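Chapter 5
Small Containers and the Work Surface

5.1 Scope of the chapter

The previous chapter treated shelving and drawers, where the position of an object is fixed by the furniture. On an open tabletop nothing fixes it. A cup, a jar or a tray can be set down anywhere, and its place has to be chosen each time with regard to reach, stability and the space needed for other work. This chapter covers small upright containers used to hold long, thin items such as pens, sticks, brushes and stirrers.

Section 5.2 defines the terms. Section 5.3 deals with tipping, and Section 5.4 with the layout of the surface. The exercises use the Usby tables printed in Appendix B.

5.2 Terms

The base is the area of the container in contact with the table. The rim is its upper edge. The free length of an item is the part that extends above the rim when the item is at rest. An item that stands at an angle touches the container at two points, normally the inside of the base and the rim, and its free length is measured along the item itself. Lean is the angle between the item and the vertical.
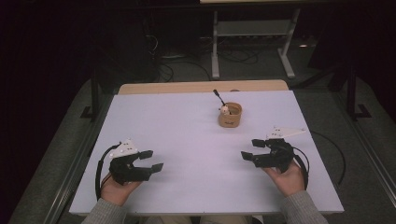 A squat container has a low center of gravity and resists tipping when empty. Adding a long item changes this. The weight of the free length acts outside the center of the base, and the effect increases with both length and lean. For a single light stick the change is small and may be ignored. For several sticks leaning the same way it must be calculated. Babaei's rule, used in the remainder of the chapter, limits the free length to 55 percent of the total length of the item.

The rule assumes a level, rigid surface. Where a separate board is laid on a table, the two should be treated as one surface only if the board does not rock or slide. The Telov method for checking this is given in Section 5.4.

Containers with a lean greater than 10 degrees are classed as open-leaning in the Wavness system (2020 edition). The direction of lean is recorded as seen from the user's seat, with the near edge of the table as the reference line.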